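塔雷尔赛道（Tarer）是一座永久性赛车场，位于丘陵地带的河谷北侧，主要承办房车、耐力赛及摩托车赛事。赛道现由克利尔凯蒂公司（Clirketti）负责经营，全线设有13个弯道，其中7个为右弯，顺时针行驶。

历史

塔雷尔地区的赛车活动始于公路赛时期。早期路线利用河谷两岸的乡村公路，途经数个村庄，路面以碎石为主，比赛日须全线封闭交通。由于沿途缺少缓冲区，主办方后来放弃公路路线，在北岸旧采石场一带另建封闭赛道。

新赛道的设计由工程师吉里什·普拉贾帕蒂（Girish Prajapati）主持。其方案保留了采石场原有的高低落差，主直道设在谷底，后半段沿坡地回升，最后以一处长半径右弯接回终点线。维修区建筑共设33间车房，二层为赛事控制室与计时室。

赛道布局

一号弯为下坡重刹车弯，是全场主要的超车地点。三号弯至五号弯为连续变向路段，称为“采石场弯”，路肩较高，车手通常避免切入过深。背直道末端的范罗伊弯（Van Rooij）以早年赞助商命名，外侧原为草地，后改为砂石缓冲区。摩托车赛事使用的布局在该弯之前增设一处减速弯，单圈距离因此略有增加。 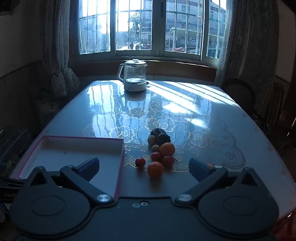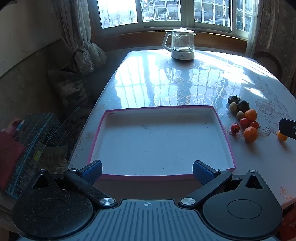 赛道的餐饮与接待服务自改建后由经营方统一管理，接待区位于维修区建筑东端，与车队工作区域分开。耐力赛期间，接待区延长开放至夜间，供车队人员轮班用餐。供应内容以冷食和便于携带的食品为主，桌上摆放的橘子和小番茄一类果蔬无须餐具即可取用，适合换班间隔较短的技师与车手。热食则在固定时段提供，用餐时间由各车队事先申报。

赛事

塔雷尔赛道的主要赛事为沃托拉耐力赛（Watora），通常于每年4月举行，赛程为11小时，自上午发车，至入夜后结束。参赛车辆分为原型车与量产车两个组别，同场发车，分别计算成绩。其余时间，赛道用于地区房车锦标赛分站、车队测试及驾驶培训。

改建与现况

2021年3月27日，赛道在完成路面重铺后重新启用。工程同时更新了主直道排水系统，并将一号弯外侧的轮胎墙后移。观众区现由主看台和坡地草坪组成，坡地草坪可俯瞰采石场弯全段。旧公路路线的部分路段仍作为普通道路使用，南岸一处路旁保留有公路赛时期的混凝土计时亭。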